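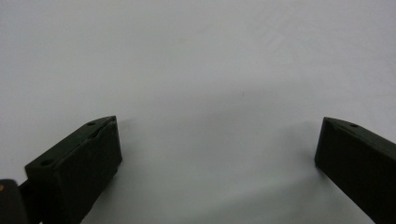 Gripper jaws open over a clear work surface.

Workshop Tips: Working Alongside the New Gripping Stations
Prernirwood Bench and Assembly Shop – Staff Guidance Page
Updated 5 July 2023

The assembly shop at Prernirwood has used gripping stations on the small-parts line since January. There are now 6 stations, all supplied by Grutell, and they handle the sorting and placing of parts that bench staff formerly did by hand. The tips on this page were gathered from the day and evening shifts. They apply to all employees who work at or near a station, including those on temporary assignment from the packing room.

What has changed at the bench

Bench staff no longer lift individual fittings from the supply tray to the fixture. The station does this. Employees are responsible for loading trays, checking finished work, clearing faults and keeping the bench surface fit for use. Pay grades have not been altered by the change. Job descriptions have, and each employee should have received a revised copy. Those who have not should ask at the shop office.

Many employees have remarked that the work is less tiring for the hands and more tiring for the eyes. This is a fair account. Inspection now takes up a larger part of each shift, and staff should plan their breaks accordingly. Rotation between loading and inspection takes place every two hours. Supervisors may shorten this period on request but may not lengthen it.

Preparing the surface

Clear the bench completely before the station is started. Pens, cups, gloves, labels and loose fasteners must go on the side shelf.

Wipe the surface with a lint-free cloth and plain water with a drop of dish soap. Dry it with a second cloth. Do not use furniture polish or any spray that contains wax. Parts slide on a waxed surface, and the station will close its jaws where the part used to be.

Look across the surface from a low angle after wiping. Small specks that cannot be seen from above will show up well this way. A single crumb of packing foam under a flat part can tilt it enough to spoil the pickup.

On a light bench, marks left by rubber feet and tape can be removed with a soft white eraser. Brush the crumbs into your hand and not toward the tray.

Care of the gripper fingers

Switch the station to Hold before touching the fingers. The amber lamp must be lit. Waiting for the jaws to stop moving is not enough.

Inspect the tips and the inner faces at the start of each shift. Run a clean fingertip along the gripping edges and feel for nicks. Light scuffing is normal on fingers that have been in use for some weeks. A chip that catches a fingernail should be entered in the station log, and the finger should be looked at by the maintenance bench before the next run.

Clean the inner faces with a barely damp cloth. Alcohol wipes are permitted on metal tools elsewhere in the shop but should be kept away from the fingers, as they leave a dull film that holds dust.

Do not fill the screw holes, cover them with tape or use them to hang tags. Dust that gathers in a hole may be lifted out with a dry artist's brush. A toothpick is not suitable; the points break off.

If a finger feels loose, stop and report it. Tightening is done by the maintenance bench with a set driver. Several fingers were overtightened in the first weeks by well-meaning staff using the ordinary bench tools, and the threads had to be replaced.

Loading trays

The standard tray holds 234 fittings. Please do not heap extra parts on top to save a trip. The station reads the height of the tray at the beginning of a run, and an overfilled tray will be refused.

Shake the tray gently from side to side before setting it down – never up and down – so that parts settle flat.

Keep Tuvby fittings and Shirazi fittings in separate trays even when the sizes match. The Shirazi fittings have a slightly smoother coating and need a firmer grip setting. Mixed trays were the most common cause of dropped parts in the spring. A strip of colored tape on the tray handle is a simple way to tell them apart: blue for Tuvby, yellow for Shirazi.

Return damaged fittings to the red bin. A bent part that looks usable to the eye may still sit badly between the jaws.

Clearing a dropped part

Press Hold and wait for the amber lamp. Pick up the part by hand and place it in the recheck cup, then look underneath the fingers for anything else that may have fallen. Press Resume only when both hands are behind the yellow line.

Two dropped parts in one tray may be cleared by the operator. A third calls for the supervisor. Staff will not be marked down for calling, and the line rate posted on the wall board is adjusted for time spent on Hold.

Error 511 means that the jaws have closed without finding a part. It is nearly always a tray matter. Lift the tray out, shake it level, set it back against both stops and resume. If the same number appears again, try a fresh tray before reporting a fault.

Error 900 is different. It means that the jaws have met something they cannot close on. Do not reset this one from the panel. Leave the station on Hold and ask for the maintenance bench.

Comfort and safety for the operator

Tie back long hair and remove lanyards, bracelets and loose rings. Sleeves should be buttoned or rolled above the elbow.

Set the inspection lamp to your own height at each rotation. A lamp left too high throws the shadow of the fingers over the work and leads people to lean in. If you find yourself leaning, move the lamp or the stool.

The stations are quiet, and conversation at the bench is welcome. Headphones are not permitted, as the warning tone is soft and easily missed.

Employees who prefer hand assembly may ask to be placed on the custom bench, where short orders are still put together without a station. Places are limited and are offered by length of service. A list is kept at the shop office.

Training and questions

Each operator completes two supervised shifts before running a station alone. The second may be repeated as often as the operator wishes. Staff who have been away for more than a month should repeat it in any case – the panel menus have changed twice since the stations were installed.

Suggestions for this page may be left in the box beside the time clock. Please include the station number and the type of fitting in use.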